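The Cabinet Door Problem

I spent most of a Saturday watching a robot try to open a cabinet, and I'd like to tell you I got bored, but I didn't. By lunch I was leaning toward the monitor and talking to it, the way my uncle talks to a football game.

The robot isn't a physical one, mind you. It lives in Jerndale, the simulator that Karla Villaseñor and her little team at Zimgate have been building in a former dental office (the sinks are still there, and they're great for coffee cups). The project is a planner called Ochoa, and its whole job is deciding how two arms should move so that a gripper ends up in a useful spot without an elbow going through the furniture.
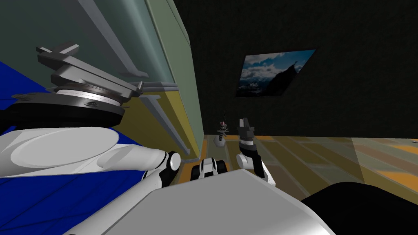

Horacio Riquelme
Contributing Writer

That cabinet, with its glass panel up top and the yellowish one underneath, has eaten a whole season of Karla's life. Two long gray bars run along the face of it, and to you or me they say "grab me" right away. The planner gets no such hint! It gets geometry, a goal pose, and joint limits, and it has to find a path through all of that before anything moves.

"The arm is so much bigger than the part you care about," Karla told me. "Everyone stares at the fingers. I worry about the forearm."

So I started staring at the forearm too. Ochoa samples up to 2000 candidate arm poses for each try, throws out the ones that collide with something, and hands the survivors to a second piece of code that smooths them into a motion. Faustino Tapia wrote that second piece. He keeps it in one enormous file and gets a bit touchy if you suggest splitting it up (I suggested it. I won't again).

Perception is Marisol Robles's corner, and I think it's the harder job. She'd love for the software to know where the door is at every moment, but cameras on a moving robot see whatever the robot happens to be facing, at whatever slant.

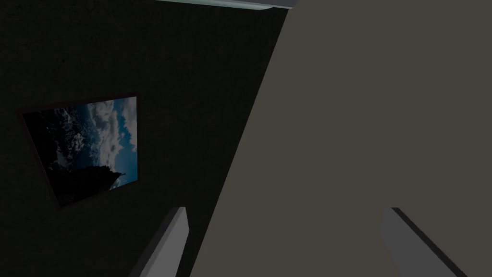 Her answer is to make the software admit when it's unsure. Each estimate of the door's position carries a spread with it, and when the spread gets too wide, the planner has to stop and look again from another angle. I loved this. I'd like to have it installed in a few relatives!

The catch is that looking again costs time. Run 2418, which the team brings up a lot, kept asking for one more look until it hit the time limit, having never touched the door at all. Marisol has it saved under a rude name. She has since added a cap of 9 looks per attempt, and she admits she picked the number by feel and plans to go back and tune it.

Before I left, Karla let me change one setting myself, the clearance around the elbow. I made it bigger, feeling very responsible, and the planner promptly reported that it couldn't find any path. I made it smaller and got a path that passed so close to the cabinet I sucked in my stomach. She put it back where it had been and went off to rinse the cups.

They're hoping to have Ochoa running on real hardware by September. Faustino wants to begin with a drawer.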